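The owner of Moya, a 20-room guesthouse in Hesport, has slept badly for most of her working life and would like you to know it has been good for business.

"People who sleep well have no idea what a room sounds like at 2 in the morning," she says. "I know which radiator ticks. I know which ice machine has opinions."

She spends one night in every room each October, after the season ends. She brings a notebook and no book. Last year the complaints, all hers, ran to eight pages.

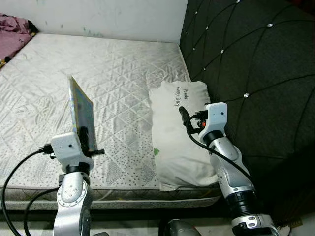 Guests mostly blame the pillows. She blames dinner, phones and marriage, in that order. "A man once asked me for a firmer bed, then a softer one, then a room away from his wife. The third one worked."

Would she ever add a sleep menu, with teas and a spray? She looks at me as if I had suggested a casino. "I have dark curtains and a rule about doors. The rule is, don't slam them."
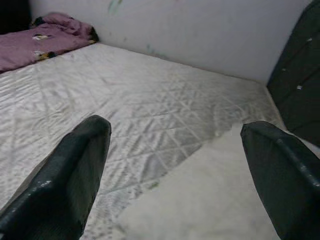 A white quilted mattress.

Her own record is 90 minutes without waking, set in room 8. She has no plans to move in. "It's the one that sells," she says, and goes to see about the ice machine.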